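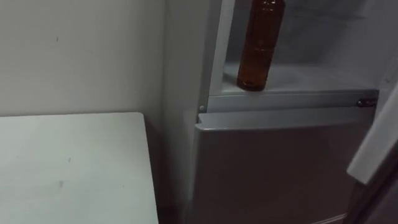

Fig. 2. Upper compartment open, bottle standing upright.

Section 2: Loading the upper compartment

Okay, your Gamgate is plugged in and level, so now for the fun part! I set mine up beside the white table in our break corner at Larnstead, and I'd do it that way again (the table is so handy as a landing spot).

1. Wipe down the compartment floor and walls with a damp cloth, then dry them. Skip the scented sprays, or your tea will taste like lemon cleaner for days. Ask me how I know.

2. Close the door and let the fridge run for 9 hours before you put anything in it.

3. Set your bottles on the table first and check that each cap is tight. 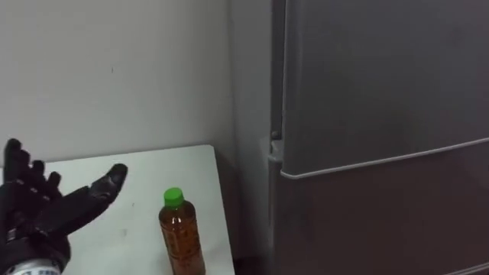
4. Move them over one at a time, holding each bottle around the middle. Tall ones go in first, standing up, a little left of center, and I leave some space behind them so the air can get around.

5. Shut the door gently and check the seal with your fingertips all the way down.

Note: Leave a gap between the table and the fridge. Menaka Weerakoon likes hers wider than mine, but two inches has been fine for us.

Caution: Don't lay an opened bottle on its side, even for a minute. And please don't freeze full ones!

If the door won't stay shut, go back to the leveling steps in Section 1.

Last updated 2025-12-21, Malsha Khondokar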